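Putbridge supper evenings return for the autumn

There will be soup on the table again in Putbridge this October, as the village's shared suppers start up for another season, and by all accounts the waiting list for the first of them filled up before the posters had even gone up outside the post office.

The suppers began two winters ago, when Rosalie Plattner moved into the end cottage on Hollenstein Lane and found that she knew hardly a soul apart from the man who delivered her logs. She put a note through the doors on her side of the road inviting people round for leek and potato soup on the Wednesday, and expected three or four at most. Eleven came, one of them with a folding chair under his arm, and they stayed until the last bus had long since gone up the hill.

"I had made enough for six and a half," she said. "So we had a great deal of bread that evening, and somebody ran home for cheese, and it was really one of the nicest nights I'd had in years."

Since then the idea has wandered all over the village. A different household takes a turn each week, cooking whatever they like in whatever space they have, and guests put their names down at the post office counter. Last season 53 homes took part, from the big farmhouse at Skostberg down to the flats above the chemist, and 611 suppers were served between October and the end of March.

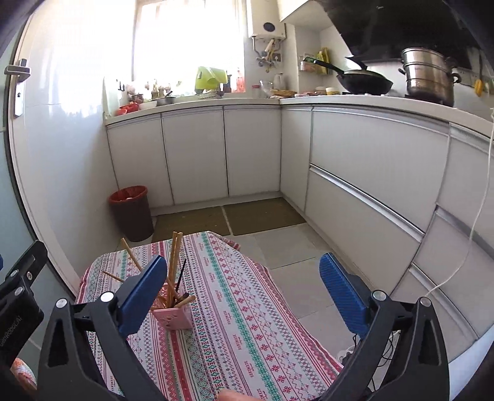

Hosts are asked to keep things simple. There is no set menu and no charge, though most people bring a pudding or a bottle of something, and a tin goes round towards the cost of ingredients for anyone who would like to host but finds the shopping a stretch. The tin raised £167 last season, and what was left over in the spring went on a very large stockpot (with a lid that fits, which the old one never had) that can be borrowed by any household on the list.

Newcomers are especially welcome this year. A good number of families have moved into the new houses behind the school over the summer, and Mrs Plattner is keen that they shouldn't wait as long as she did to meet their neighbours. She has asked regulars to hold back a couple of places at each supper for people who haven't been before, and there will be one early sitting a month, at half past five, for those with small children who need to be in bed at a sensible hour.

The first supper of the season will be at her own cottage, and yes, it will be leek and potato. The week after, the Skostberg farmhouse is promising a lamb stew and its well-known plum cake, for which at least one reader of this page has been trying to get the recipe since the spring before last, without any luck so far.

Anyone who would like to host, or simply come along and eat, can add their name to the list at the post office during opening hours. Please mention any allergies when you sign up, and say if you need a lift, as several of the regulars have room in their cars and are glad of the company on the way home.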